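Peppers and bananas: together on the counter or not?

soledad_c
Okay friends, I finally emptied out that white plastic drawer unit and now I'm standing in the kitchen with no idea what belongs in it.
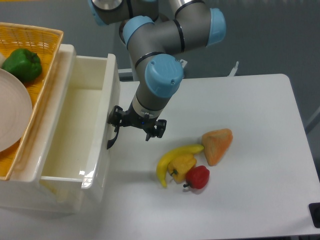

My thought was peppers in the drawer, bananas out where the kids will grab them, and the woven basket stays on top because I love it too much to put it away!

Dosthorpe_Dee
Oh, I'd keep the peppers in the fridge, honey. Mine go soft by Wednesday if I leave them out, red ones first.

polyxeni_s
I have to disagree with Dee a little (sorry, Dee!). We eat ours so fast that a drawer is fine, and I like them at room temperature for salad. But do move them away from that banana, it'll hurry everything along. And is the plate living in the basket for good?

soledad_c
Ha, it might be! I ran out of cabinet.

Dosthorpe_Dee
Well, 2 days in a drawer, tops, and line it with a dish towel. My mother kept onions in hers and the smell never did come out.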